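Pisum: second album remastered, with new vinyl cut

9 October 2023

The Grimthorpe label has set out the details of its reissue of Inden, the second album by the electronic duo Pisum. The new edition comes as a double LP, a single CD and a download. All three use a fresh transfer from the original half-inch stereo tapes, made in August. The first pressing used a digital copy of those tapes, and the current streaming version was taken from the same copy.

Running time is 67 minutes. The first vinyl edition put all of it on one disc, which meant sides of well over half an hour. Level had to come down to fit, and bass below 80 Hz was folded to mono and then cut further. Owners of that pressing will know the result: surface noise in the quiet opening of side two, and a kick drum that loses most of its weight by the last track. The new cut spreads the album over four sides at 45 rpm for the first disc and 33 for the second. The split in speed follows the length of the pieces. Check the label before you lower the needle.

The track order has changed in one place. "Wyss" now closes side B, where the band had it on their own running list, and the short reprise that used to follow it has moved to the start of side C. The CD and download keep the old order. There are nine tracks in every format, and no bonus material. Two outtakes from the same sessions exist on tape, but one has a dropout across the left channel and the other was never mixed.

For listeners who want to compare versions, the main differences are as follows. The low end is fuller and sits more evenly between the speakers. The tape hiss has been left alone, so it is easier to hear in the gaps. The fade on the title track is eleven seconds longer, because the old master trimmed it. Peak limiting is very light, and the album plays back quieter than most current releases. Turn it up.

The sleeve has been redrawn from the original film. The front uses the same gray type on gray board, now with a matte coating that marks less easily. Inside is a folded sheet with the session notes, a full equipment list and the patch diagrams for the three pieces built on the modular system. The diagrams were printed too small to read in the first edition. They have been set again at full size, with two wiring errors fixed.

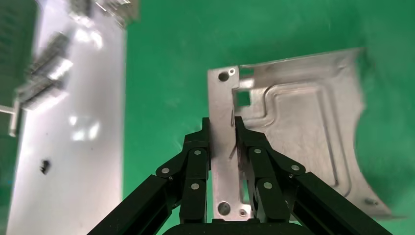
The first run is limited to numbered copies from the label's own shop. After that a standard black pressing will go to record stores. Sound and sleeve are identical in both, apart from the stamped number on the back. Test pressings have been approved for sides A, B and D. Side C was rejected for a click near the run-in and is being plated again, so the vinyl will ship after the CD.

Downloads are supplied at 24-bit, 44.1 kHz, or as 320 kbps MP3. The transfer itself was made at a higher rate, but the label does not plan to sell those files. Anyone who buys the LP gets a code for either version. Codes from the first edition no longer work and can't be swapped for new ones.

Orders placed with other items from the shop will be held until everything is ready. To get the CD sooner, order it by itself. Shipping rates are listed on the order page by country and weight, with the double LP counted as two records.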